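Progress report to Trusberg, July 9, 2018

Planning for the Marar community wedding fair is on schedule. The Vendton hall is booked and 2176 invitations went out in February. Catering and site décor are contracted. 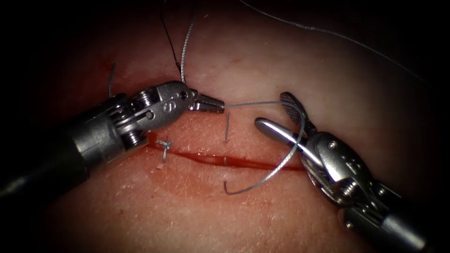
Two instruments above a straight incision.

Seating has been set at 2000. Zavovano will supply tables, linens and the tent, and can add up to 2565 chairs if the garden is used. The lighting quote is still open.

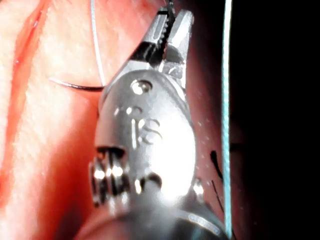

Subbarao Acharya asked that the garden be settled before the lighting contract is signed, as the two layouts need different cabling. We will send both floor plans next week.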